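Caro plush bed cover, twin size, salmon pink with bows
Reviewed by Rowena Umali

I bought the Caro cover in November to replace a quilt that had gone flat in the middle. It cost $40 at the Dunstan store in Plusville, marked down from the regular price, and I have had it on the spare bed for 4 months. My niece sleeps there on weekends. The rest of the time the bed is where I sort and fold the wash, so it gets used every day one way or another.

The plush is short and dense. It feels soft in both directions and doesn't catch on rough hands the way some of the longer fleece throws do. It is heavier than I expected from the package. With a sheet and a light blanket under it, it was enough for a room we keep at 62 degrees at night.

The print is large lacy bows with white lettering, and small white bows down the sides. I would have picked something plainer. My niece chose it, and she still likes it. The color has stayed the same through washing as far as I can tell.

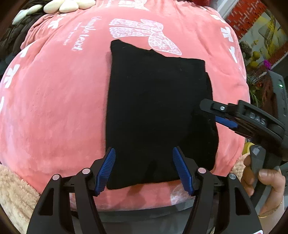 Folding on it works fine. A stack of shirts stays put on the plush, where on the old quilt it would slide toward the edge. The drawback is lint. Black cotton picks it up in tiny pale specks, and I now go over dark things with a roller before they go in the drawer. Lighter clothes don't show it. If you mostly wear black, lay a sheet down first or fold somewhere else.

It also creases. Bunch it up and the wrinkles stay until you pull it flat by hand. I don't iron plush, and the tag says not to.

Washing: cold, gentle, by itself. It fills my machine. The first 2 washes left a good amount of fuzz in the dryer screen, and it has been less each time after that. Low heat takes a long cycle. I stop it halfway and turn the cover over, otherwise one corner comes out damp.

The stitching at the hem is even and nothing has come loose. Frøydis Rønning next door has the Prornton version, which is thinner and dries faster, but hers has pilled at the foot end. Mine has not.

I would buy it again at the sale price. At full price I would look for one that sheds less. Four stars out of five.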